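Watercolor workshop or weekly drawing class for a nervous beginner?

Asked 4/4/22 in Arts & Crafts

I haven't drawn since school and I want to get back into it. Husby has a one-day sketching workshop, and Skistdale runs a weekly class, 12 sessions, starting in November. My budget only stretches to one! I do all my doodling in the kitchen before work

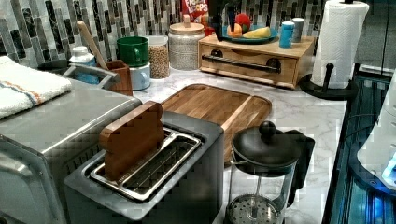

and I'm fine alone, but the thought of people looking over my shoulder makes me freeze. Which would you pick?

2 answers

Weekly, no contest. I did a one-day thing once and loved it, then didn't touch a pencil for months (my own fault). With a class you get homework, and mine took up to 20 minutes a night, usually at the counter while dinner cooked.

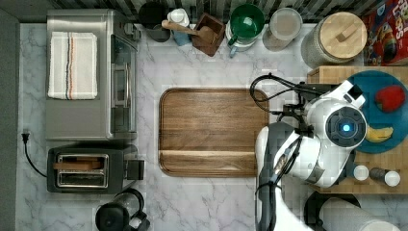 Answer 2

I'd go for the one day, just to see if you like it. Bring a soft pencil and a cheap pad, I use a Rultden one. Before mine I warmed up at home for a week

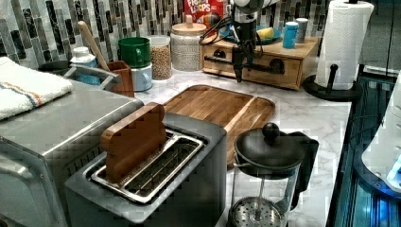 with 10 quick scribbles each morning, no erasing, and I was way less shy by the time I got there. Ask if they do a payment plan too, some places do.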